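Ikeck hand-held gripper pair: two months of collecting with it

Posted 2019-06-22 by Ostap Ostapchuk

We bought the Ikeck pair in May to collect examples for Ava, our two-armed learning system. You hold one gripper in each hand, sit at a table and do the job yourself. Each gripper records what its own camera sees and how far its jaws are open. A session with one person replaces a session with the arms, the safety fence and two people watching.

Setup took a morning. The instructions are thin, and the calibration page is in the wrong place, after the chapter that needs it. The software, Onyshchenko, is plain but it does save everything. It sorts takes by start time and lets you mark a bad one while you are still sitting down. I would have liked a foot pedal for that. As it is you have to put a gripper down to reach the keyboard.

The hinges are smooth and the finger pads have worn well after 900 takes. Thin-walled things need a light hand, and it takes a new person a while to learn how little to squeeze. We threw out most of everyone's first 32 takes. After that the rate of bad ones drops a lot.

Weight is the main complaint. An hour is fine, but by the second hour my wrists are sore and my movements get slower, and the slow movements go into the data too. We now change over every 200 takes. The cables are the other complaint. They leave from the back and pull slightly when you turn your hand inwards, so leave plenty of slack before you start.

Our current task is paper cups: take one, turn it, pass it from one gripper to the other, put it down. It is a good test of the kit. A cup is light, it rolls, and a poor grip dents it. The passing step gives the most trouble, as both grippers end up close together and each one blocks part of the other's view. We tried the same task last year with the Stullilier gloves and the tracking dropped out at this point nearly every time. With the Ikeck it rarely does.

I would buy it again, but I would ask for longer cables and a spare set of pads with the order. 2 stars off for the weight and the manual, so three out of five.

Cups, at the table with the white board on top:

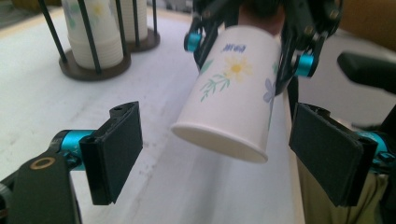
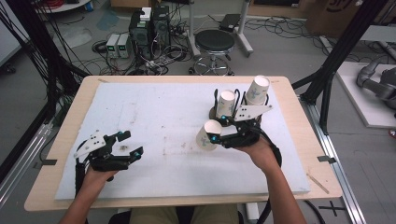
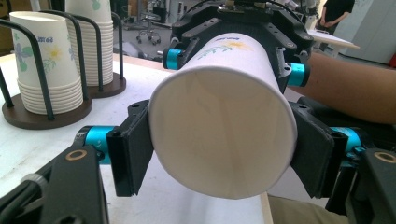 Reply from Marta: We have had the same pair since the winter and I agree about the wrists. Resting your elbows on the table edge helps a bit, though you lose some reach. Have you tried training on only the takes from the first hour? Ours came out steadier with fewer takes, and we stopped recording in the afternoons after that.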